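3.2 What people mean by "busy"

The word "busy" turned up in our interviews more often than any other term of judgement, and it was hardly ever a compliment. A curtain was busy. A hallway was busy. One respondent in Storneck described her sister-in-law's entire house as busy and declined to elaborate. We had gone in expecting to hear about colour, and had drawn up our coding sheet accordingly. By the end of March it was clear that the sheet would have to be thrown out, and the second author, who had laminated it, took this with reasonable grace.

The 46 households in the study were recruited through notices in two libraries and a hardware shop (see section 2). Each was visited twice. On the first visit we asked people to walk us through their main room and tell us which things they had chosen, which they had been given, and which they would get rid of if the giver moved abroad. On the second visit we asked them to sort a set of household textiles into "would have", "would not have" and "would have somewhere guests can't see". The third pile had not been in the original design. It was put in after the pilot, when six people out of six asked for it.

Pattern was tolerated in proportion to how easily it could be explained. Stripes needed no defence. Florals were put down to a mother or an aunt. Cloth printed with a well-known painting was the awkward case, and it split the sample more sharply than anything else we showed. For some it counted as art and was therefore exempt from being busy at all. For others the painting made matters worse, as it was busy and also had ideas about itself. A retired bus driver in Zepeda told us that he liked Van Gogh very much and would not eat off him. 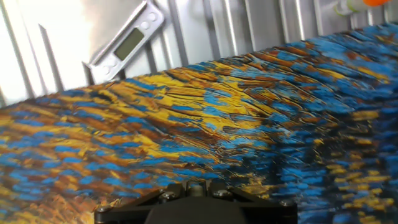
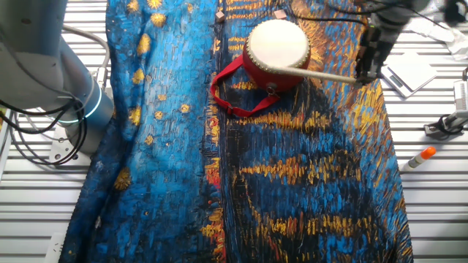
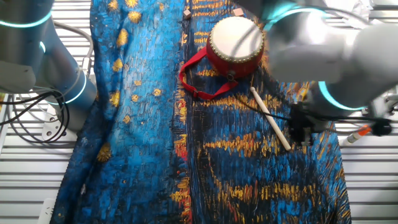
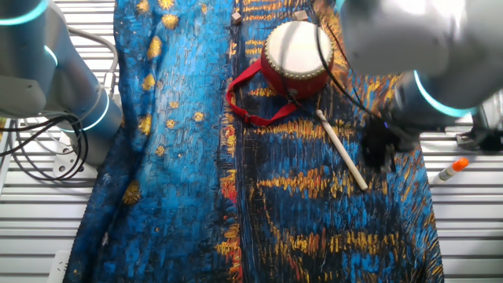 Figure 2. Printed cloth in blues, yellows and orange. In the second, third and fourth views a small red drum rests on it.

The disagreement did not follow age or income. Nor did it follow schooling, although several respondents assumed that it would and apologised in advance. What it followed, loosely, was whether anything else in the room was patterned. People with plain walls put the painting cloths in the first pile and spoke of them as "lifting" the place. People with patterned wallpaper put them in the second and looked tired. This agrees with the view set out in our earlier working paper (Tạ and Zamudio) that taste is often a kind of budgeting: a room can stand so much going on, and whoever got in first with the carpet has spent it.

Ornaments complicate the account. Small, brightly coloured objects were almost never called busy on their own, whatever they looked like. The complaint arose when they were set on something. A glazed jug that had passed without remark on a bare shelf was called "a lot" when the same shelf had a runner on it, and the blame fell on the runner. We saw this in Narnent and again in Storneck, and we are fairly sure we would have seen it in Grelent too had the respondents there owned any runners. Grelent proved to be a town of bare shelves, for reasons we did not manage to establish – the one person who offered a theory blamed the bakery.

We also recorded who was in the room. When a couple was interviewed together, the word "busy" was used mostly by the person who had not bought the item, and it was used while looking at us. Interviewed apart, the same people were milder. One man who had called a rug "a headache" in front of his wife told the first author in the kitchen that he would miss it. His wife, in the meantime, was telling the second author that it was going. We have coded this household as undecided.

A word on the limits of the sorting task. Textiles handed over in a stack are not textiles lived with, and several respondents changed their minds when a piece was unfolded over the back of a chair. Scale matters as well. A pattern that looks restrained on a napkin may be anything but on 100 square feet of wall, and we did not have the cloth or the nerve to test this. The protocol was amended on April 26, 2019 so that every piece was shown unfolded, and the earlier households were not asked again. Their results are marked in Table 4 and should be read with some patience.

3.3 The gift problem

Of the objects our respondents said they would part with, the great majority had been presents.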